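Why Does Cloth Wrinkle?

Pull a clean shirt out of the bottom of a drawer and it will probably be covered in lines. Where do they come from?

What cloth is made of

Most cloth is made of thread, and thread is made of fibers, which are thin hairs twisted together. Cotton fibers come from the fluffy part of the cotton plant. Wool comes from sheep. Polyester is made in factories.

Inside each cotton fiber are long chains of tiny parts called molecules. Weak links hold the chains side by side. When you bend the cloth, some of the links let go and join up again in a new place. The bend stays after you stop pushing. That is a wrinkle.
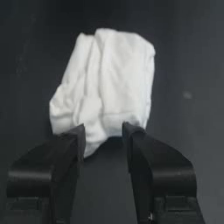
Water and heat

Water gets between the chains and loosens the links, so they can slide. If a wet cotton shirt dries in a heap, the links form again while it is bent, and the creases set. If it dries flat or on a hanger, there are fewer of them.

An iron works the same way. Heat and steam loosen the links, and the weight of the iron presses the cloth flat while they form again. Irons get very hot, so leave ironing to a grown-up.

Wool is springy and wrinkles less. Polyester does not soak up much water – that helps it stay smooth. 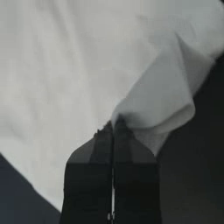
Soft wrinkles and shallow folds in white cloth.

Try it

Wet two cotton handkerchiefs. Squash one into a ball and lay the other flat. Leave them for 90 minutes, then open the ball and compare. If they are still damp, wait until the next day and look again.

Written by Thibault Rey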